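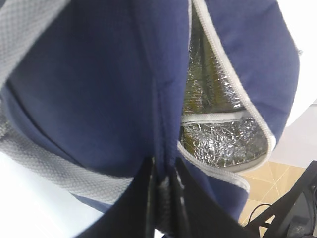 Ticket 2422: insulated bag episodes rejected at upload

Status: Open, waiting on retest
Reported by: Deepika Rajan
Assigned to: Ramil Tagle
Station: Vundura 5

Problem
Episodes for the navy insulated bag task are getting flagged "no contact" by the checker. The wrist view has the fingers closed on a fold of fabric at the bottom of the seam, so the flag is wrong. 223 episodes are held in the queue.

Steps to reproduce
1. Load the bag task on the station.
2. Teleoperate a grasp on the fabric at the base of the seam.
3. Save and upload. The flag shows up in the log within 20 seconds.

Log
9:40 a.m. Deepika: Restarted the recorder. No change.
10:15 a.m. Ramil: Checked finger width in the saved files. With thin fabric pinched, it reads almost the same as fully closed. The checker calls anything under the limit a miss.
11:05 a.m. Ramil: Foil lining is bright in the wrist view. Locked exposure and ran 5 more. Same flag, so it isn't the camera.
1:30 p.m. Deepika: Please don't delete the held episodes. Training wants the half-open zipper ones.
2:10 p.m. Ramil: Lowered the width limit for soft items only. Rigid items keep the old value.

Next step
Deepika to rerun the checker on the held queue and post the count here.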